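Mita notebook, 8 April 2024

Ran the clutter test in sim again this morning, this time with the Plodville room loaded and every prop left on the table. I'm pretty thrilled with how the new sampler behaves! It scores grasps on the bowl's rim and throws out any that would bring the wrist too close to the plant.

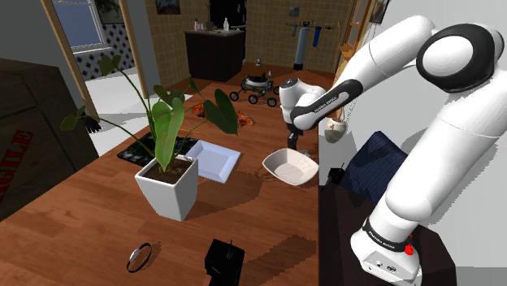 T. Gounder
Research technician, Drurnadlow Robotics Lab

Start pose is gripper over the white bowl, fingers down. The bowl sits at a tilt, and the old sampler favoured its centre and closed on nothing. With rim scoring we got 44 good lifts in a batch of 50, and planning took some 20 seconds per run (slow, but I can live with that for now).

Still to do: shift the square plate, change the leaf colour, rerun with 5 new seeds. Real arm in June if the bench is free.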